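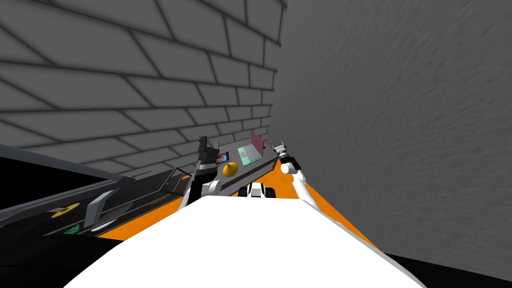 Gleice Rezende, recording

Minutes of the Vadisberg Choral Society, March meeting

We got going at 7:10, a little behind, what with everyone wanting to hear how the Flastholm trip went (wonderfully, and the soup was as good as promised!). The February minutes were read and accepted with one fix: the alto sectional is at Dantas Hall, and I had put it down for the chapel. My apologies to the altos who went to the chapel.

Spring concert. We have sold 233 tickets so far, and the hall holds 400, so there is still room for cousins and neighbors and anyone else you can talk into it. The printer needs the program by the end of the month. Please send me your name exactly as you want it spelled, even if you think I know it. 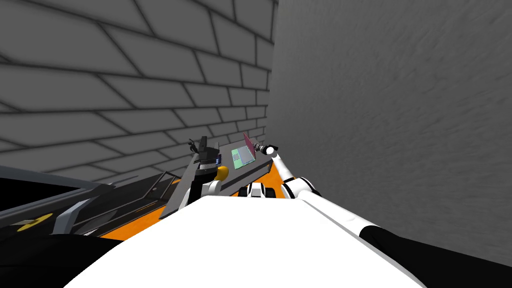 The Gelov pieces took up most of the evening, as they tend to. The sopranos would like the second one taken slower, the basses would like it taken out, and after a long and good-natured talk we agreed to keep it and give it the first half hour of the next two rehearsals. The question of where to stand while we learn it came up too. A corner where brick meets a plain wall was suggested for the small group, who want to hear each other without shouting over the piano. It was agreed to try it once and see how the tenors like it before anybody moves the risers.

Folders came next. We are 6 short, and I suspect most of them are riding around in the back seats of cars. Do look, please, and under the seats as well. New ones would have to come out of the music money, and we would all sooner spend that on

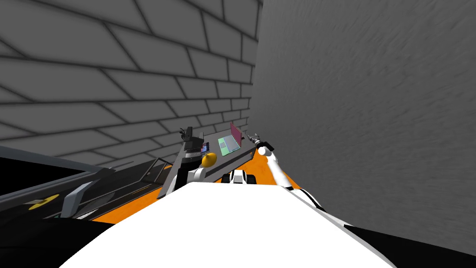 the parts for the fall program, which are already dearer than last year's. Dues stay at $25 for the season. A motion to let students sing free passed with a very cheerful show of hands.

Cookies for the dress rehearsal: sign-up sheet is on the piano. Nut-free, please, and label them.

Closed at 8:50. Next meeting same place, and bring a pencil.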